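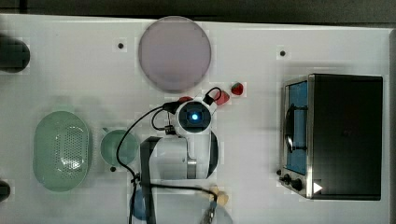 The round plate, on the white table.

Hi all,

Sorry to be slow getting back to the list, it's been one of those weeks, and I wanted to finish the tube before I opened my mouth. Someone wrote:

> Has anyone with reactive skin tried the Skarnine night cream?
> My cheeks go red and tight as soon as the heating comes on and
> the Bruvotik one I've used for years has changed its formula.
> I don't want to spend a fortune on something that stings.

I have, and I'm on my second tube now, so I can probably be of some use. My skin is dry over the cheeks and cranky everywhere else, and I had the same trouble with the new Bruvotik (it pilled under everything and smelled faintly of cucumber, which I never asked for). The Skarnine is thicker and has no scent at all that I can pick up. I put it on at bedtime over a slightly damp face, a pea-sized bit, and after 4 nights the tightness had eased off quite a lot. The redness took longer, and I wouldn't say it's gone.
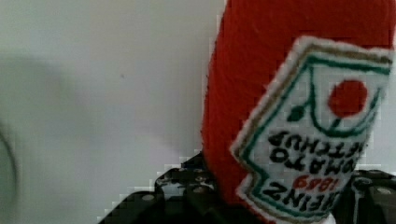

It did tingle the first 2 times, mostly beside my nose where I'd been blowing it all week, so do try a little on your jaw first and give it a day. I'd also leave off any acids or retinol while you're settling in. I didn't, and I looked like a boiled beet at my niece's recital!

As for cost, the Clatcombe pharmacy has the small tube behind the counter, so you have to ask for it. They were kind enough to give me a couple of samples too, and I still have one if you'd like it - just write to me off-list with your address and I'll pop it in the mail. The colour is a bit yellow, by the way, but it doesn't show once it's rubbed in.

Has anybody compared it with the Sutanto balm? I'm curious about that one for my hands, which are a sorry sight by February.

Warmly, and keep those humidifiers topped up,
M.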